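[workshop-arms] Re: Kitchen scene: reach, wrist view and the toaster problem
From: Troels Holst
Date: Apr 30, 2025
List: workshop-arms, Plildale shared workshop

Kamel wrote:
> Before anyone starts cutting wood for the bench, could you say where the
> simulated version stands? Last I heard (January) the arm base was in the
> wrong place and half the worktop was out of reach. Two things I would
> like to know:
>
> 1. Is the base position settled? I need it for the mounting plate.
> 2. Are you planning from the outside view, the wrist view, or both?
>
> I also think there is too much on the worktop. I would start with a plate
> and one object and leave the rest until that runs without stopping.

Answers in order, then the part I am stuck on.

1. Base position. Settled as far as the simulation goes. The base sits off to one side of the worktop, on its own dark surface, and the arm goes up and over to reach the objects. My January layout had the base square to the front edge, and the elbow ran into its limit on anything near the tiles. With the present layout the solver finds a pose for every object on the worktop, though the ones at the far left are reached with the forearm well stretched and I would not want to lift anything heavy there.

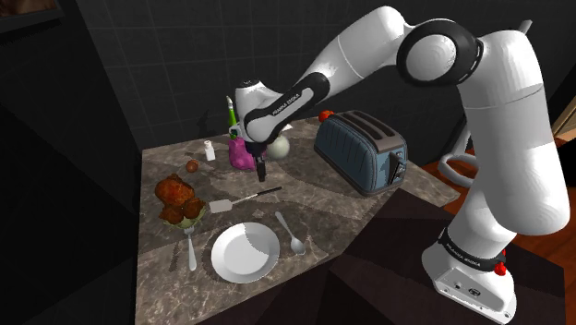
Present layout, gripper over the white round item beside the bag.

Kamel, for the mounting plate please take the base offset from the scene file and not from the drawing I sent in January. The drawing is out by 60 mm along the long side. I have corrected the file but not the drawing, and I would sooner delete the drawing than keep two sets of numbers.

The worktop outline in the model is not a rectangle. If the real one ends up with square corners, the reach check needs running again, as the angled corner is what lets the forearm past at present. That is a ten-minute job, so do not let it hold up the timber.

On the number of objects: I take the point, and I have been running a reduced set for the motion tests. I want to keep the full set for the planning tests. The cutlery is the reason. A planner that only ever sees a plate will happily drag the fingers across a fork. With the fork and spoon either side of the plate it has to lift clear first, and that is the behaviour we want on the real bench.

2. Views. Both, for different jobs. The outside view is for me, to see whether the elbow is doing something foolish. The wrist view is what the grasp planner gets. I did try giving it both, and the run time per plan went up more than I was willing to accept on the workshop machine, for very little gain.

Now the toaster. I ran 197 grasp attempts in simulation over two evenings, all from random start poses above the worktop. Results by object type:

Round items: 96 attempts, 11 failures
Everything else bar the toaster: 60 attempts, nine failures
Toaster: 41 attempts, 33 failures

The round items are fine. Most of those failures are the fingers closing slightly high, so that the item squirts out sideways, and a lower approach height should deal with it. I have not changed it yet because I wanted one clean set of numbers first.

The toaster fails for a different reason. The body is wider than I allowed for, the edges are rounded, and the planner keeps choosing a grasp across the top corners where there is nothing flat to hold.
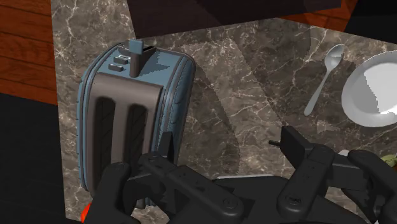
What I think is going wrong is the depth reading at the slots. They come back as deep holes, the planner treats the strip between them as a thin standing wall, and a thin standing wall scores very well as a thing to pinch. Half the failures are the fingers going for that strip. The other half are the rounded corners as described. The lever also scores well, which I had not expected, and for a task that involves pushing it down that may be useful later on.

Things I have tried:

- Filling the slots in the collision mesh. This cured the strip problem but made the planner put a finger straight down where a slice of bread should go, so it is no good for the task proper.
- Raising the penalty for small contact areas. This helped with the toaster and broke the spoon handle, as one would expect.
- Marking the toaster as fixed, so that it is never a grasp target at all. This works, and I suspect it is the right answer. We have no need to pick it up.

Unless someone objects I will go with the last one and leave the slots open in the mesh. Lund, you had the Evov scoring script set up so that the contact penalty could differ per object. If that branch still runs, could you push it? I would like to try it on the cutlery, where a single value for everything is plainly too blunt.

Two smaller points. Shadows in the wrist view can be quite strong, with a broad dark band lying over the marble. The planner works on depth, so it does not care, but anyone training on the colour view should vary the light between runs. The marble veining may cause the same sort of trouble, and I have no figures on that.

Secondly, please do not use the joint speeds in my config on the real arm. They are set so that I can get through a batch before the building closes. Kamel has the slow set, and those are the ones to load on the bench.

I will rerun the round items with the lower approach height and post the numbers in this thread. The scene file is in the usual folder, with the old one moved to the subfolder beside it.

Troels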